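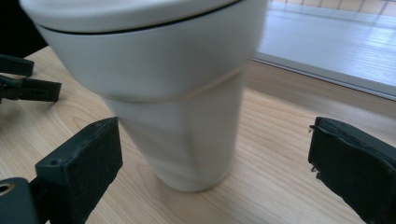 Sarla Grewal has been comparing hand-held grippers since August, and she will talk about finger pads for as long as you let her. We gave her an afternoon.

The work she does sits at the unglamorous end of robot learning. A person holds a gripper in each hand, does an ordinary chore, and the recordings become training material for an arm that will later try the same thing. Before any of that can happen, somebody has to decide which gripper goes in the hand. For the group at Surnard, that somebody is Grewal.

"I love this part," she says, right away, before I've asked anything. "People want to skip to the arm. The arm is great! But if your fingers slip on a cup, you'll record a thousand slips, and then you'll have an arm that's very good at slipping."

She has two designs on the bench at the moment. The one they call Plirkach has a long, stiff finger and a smooth pad. The Grarside is shorter and chunkier, with a rougher pad that she has replaced more times than she'd like. Both get the same tasks, at the same table, with the same objects, and every run gets a line in a spreadsheet she describes as "the ugliest file in the building."

How many lines? "We said 1000 runs per gripper. I picked that number because it was round, and then I had to live with it."

The tasks are small on purpose. Pick up a cup. Put it in a basket. Take it out again. Cups turn out to be her favorite test object, and she gets more animated on the subject than I was ready for.

"A cup with a taper is mean," she says. "You close on it and the sides aren't parallel, so the fingers want to ride up or down. Grab it low and you've got this narrow little base, and all the weight is above you. Grab it high and you might be on the lid, or half on the lid, and now you're really holding two things. I could give you a whole day on lids."

I ask where she'd rather grab one. She holds up a hand and pinches the air at what I take to be the height of a cup's lower third. "With the Grarside, there. With the Plirkach I go higher, because the finger is longer and I can get past the widest part. Ask me again next month, I might have switched."

The early rounds were a mess, by her account. She ran 39 trials on the first day and threw out 9 of them, mostly for reasons that had nothing to do with the grippers. In three she had simply started moving before the recording did. "So that's on me. That's in the notes too. My name's right next to it."

What she learned from that day was to slow down at the approach. New operators tend to swoop in and snap the jaws shut, the way you'd use your own fingers. Grewal teaches them to arrive, stop, look, and then squeeze.

"Your hand is so good at cheating," she says. "You don't notice how much you fix with your fingertips at the last second. With two jaws you've got open, closed, and your wrist. That's the whole vocabulary. It's a wonderful way to find out how clever your hand is."

The second hand matters too, even when it isn't carrying anything. She had one operator who parked the idle gripper off to the side on every run, and it made the recordings awkward to use alongside everybody else's. Now the rule is that both grippers stay over the table.

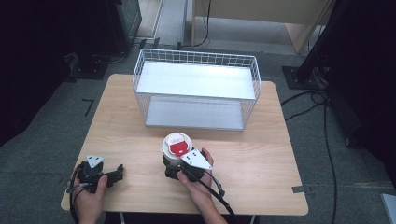 *One gripper on the container, the other empty and hovering just above the table.*

The basket was a late addition and she's delighted with it. For the first weeks the target was a bare patch of table, and both grippers did fine, so fine that she couldn't tell them apart. "I was getting two columns of the same number. Useless! Then we put in a rim you have to clear, and suddenly you care how tall the thing is in your hand and how far your knuckles stick out."

That is where the two designs began to separate. The longer finger reaches down past the rim comfortably, but operators bump the wire with it on the way out. The shorter one rarely bumps anything, though it asks you to bring your whole hand down lower, and after an hour your wrist has opinions.

Then there's the pad. The rough one on the Grarside holds beautifully and wears badly. Grewal keeps the old ones in a jar and has started noting how many runs each lasted before the edges went. She tips a few out to show me, and they look like something a dog has been at.

"I'm fond of these," she says. "A worn pad tells you where people squeeze. This one, see, it's all gone on the outer corner. That was somebody who always came in at an angle — I know exactly who."

Cables are her one real complaint. Both designs have one, and both get in the way once you turn your hand over. She has tried running it along the forearm with a strap, and over the shoulder, and has gone back to letting it hang. The over-the-shoulder version lasted a morning.

Tracking, on the other hand, has been easier than she expected. Each gripper wears a flat marker plate with dots on it, and most of the trouble came from people covering it with a sleeve. She now asks everyone to roll up before they start.

I ask the obvious question, which one she'd choose, and she laughs and asks which cup. Pressed a little, she leans toward the Grarside for anything with a lid and the Plirkach for anything that has to go deep into a container. Her colleagues at Rankin, the sister lab, will be running the same tasks with their own operators, and she wants to see whether their spreadsheet agrees with hers.

"I kind of hope it doesn't," she says. "If they get a different answer, then it's about how people hold the thing, and I'd get to spend the winter on handles. I've already got sketches."

She does have sketches. There are four pages of them, and the first one has a thumb rest that she wants to print before the end of the week.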